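Fillberg office chair — black, with headrest

Home / Seating / Task chairs / Fillberg

In stock at Sutside, up to 21 left. Rounded headrest, black back, light grey metal frame with the mechanism underneath. Seat width and arm options on the Zindimow sheet, ask if you cant find it.

Max user weight 121 kg. Comes part built, headrest goes on last. Carton is big — check your doorway.

Goes well with the Bach curved desk in white, sold seperately, order both and delivery is free.

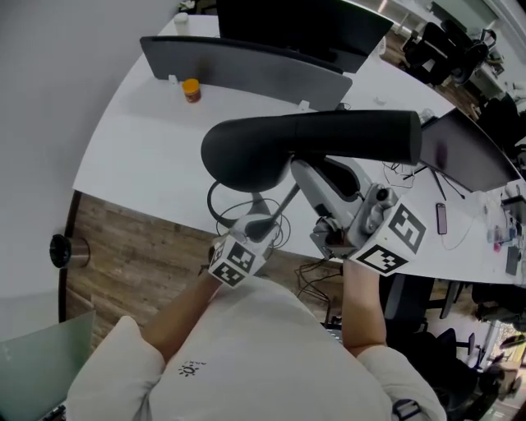 Page 166

Black chair at a white curved desk with grey partition panel. Monitors and desk bits not included. Returns in orginal carton only, by end of February. Phone line open till 5pm.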